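Brumcombe Neighbors Help – Home and Furniture

White rings and a dull patch on my oiled table, can I repair without sanding all of it?

Posted by Fanni Kelemen, 28 November 2023

Hello everybody. I moved to Brumcombe in March and I bought a used table from a family on the Trornbridge side. It is a big table, brown, with a matte finish. The seller told me it was oiled and not varnished, but she did not remember which oil. I want to use it as my reading and study table, because I am preparing for a language exam and I have books open on it most evenings.

My problem is the following. There are two white rings near one corner, from cups I think, and next to them one patch which became more dull than the rest after I cleaned it with a kitchen spray. I know now that the spray was a mistake. When I pass my hand over the patch it feels a little rough, but there is no crack and the wood is not lifted.

The middle of the table is fine and I would like it all to look like this:
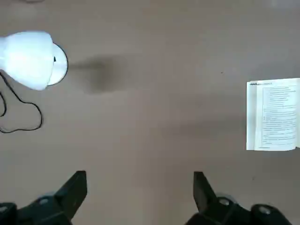
The good part of the top, seen from above.

I have already tried a dry cotton cloth, and then a cloth with a very small amount of warm water and dish soap. The rings did not change. My neighbor says I must sand the complete top and begin again. My sister Virág says mayonnaise. I do not want to put mayonnaise on it if there is something better.

So I would like to ask:
Can I treat only the corner, or will I always see the border?
How do I find out if it is really oil?
How long must I wait before I can put paper on it again? I am afraid that oil will go into the pages. Some of my books are from the library.

I can spend up to 50 dollars. I have no machine for sanding and I live in an apartment, so noise and dust are a problem also.

Thank you in advance, and sorry for my long message.

Iva
Member, 3368 posts

Hello Fanni. I restored two tables like this in my own kitchen, so I will write how I did it. English is also my second language, please ask if something is not clear.

First the test. Put one drop of water on the good area and wait for ten minutes. If the drop stays round and leaves nothing, you probably have varnish or a fresh hard finish. If the wood becomes darker under the drop, it is oil, or the finish is worn out. Do this at a place where you will not be sad about a small mark, for example under the lamp. The underside of the top is not a good place to test, it is often left without any finish.

If it is oil, you can repair only one part. This is the big advantage of oil. Varnish is more difficult and there your neighbor may be right.

For the rings, try heat before anything else. Lay a clean cotton towel on the ring, folded once, and press with a warm iron, no steam, for five seconds. Lift and look. Repeat a few times. A white ring is usually moisture in the finish and it can go away like this. A black ring is deeper and the iron does not help.

For the dull patch you need a fine abrasive pad, the gray or white kind, or sandpaper of a high number. Rub by hand, always along the grain, with light pressure, and go some centimeters over the border of the patch so that there is no hard line. Wipe the dust with a cloth that is only a little damp and let it dry until the next day.
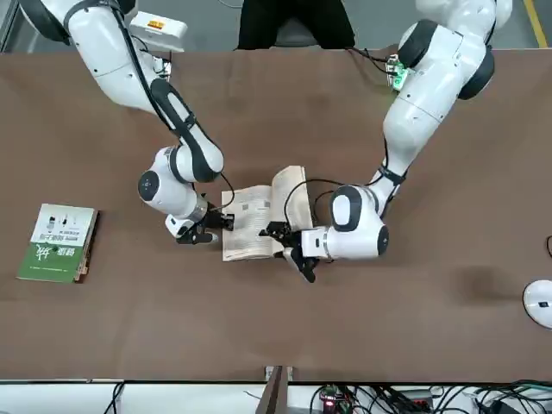

Then the oil. Buy the smallest can you find of a clear hardwax oil, matte and not satin, otherwise the corner will shine and you will see it every evening. Put very little on a cloth, spread it thin, wait the time written on the can and wipe away everything that is not absorbed. Most people leave too much and then it stays sticky for weeks. Do a second thin coat only if the corner still looks dry.

About the books – dry to the touch is not the same as ready. The can will have two times on it, one for light use and one for full hardness. For paper I wait for the second one, and with mine this was 8 days. In the meantime you can read at the other end of the table. Before the first library book, leave a sheet of white printer paper with something heavy on it overnight. If there is a yellow shadow on the sheet, wait more.

Very important: cloths with oil can start to burn by themselves. Lay them flat outside to dry, or put them in a jar with water. Do not throw them crumpled in the kitchen trash.

You will stay under your budget, I think, if you already have an iron.

brumdad
Member

mayo works, did it on my moms table. leave it on an hour and wipe. smells a bit

Fanni Kelemen
Original poster

Thank you both. I made the drop test this morning and the wood became darker, so it is oil. With the iron one ring is gone completely and the second is much weaker, I will try again on the weekend. The can I found in the store says "natural" and not "clear". Iva, do you know if this is the same thing?

Iva
Member, 3368 posts

Not always. In some brands "natural" has a little white pigment to keep pale wood pale, and on brown wood this can look like a gray cloud. Ask the store for the clear one, or test it first on the inner side of a leg.

Page viewed 3929 times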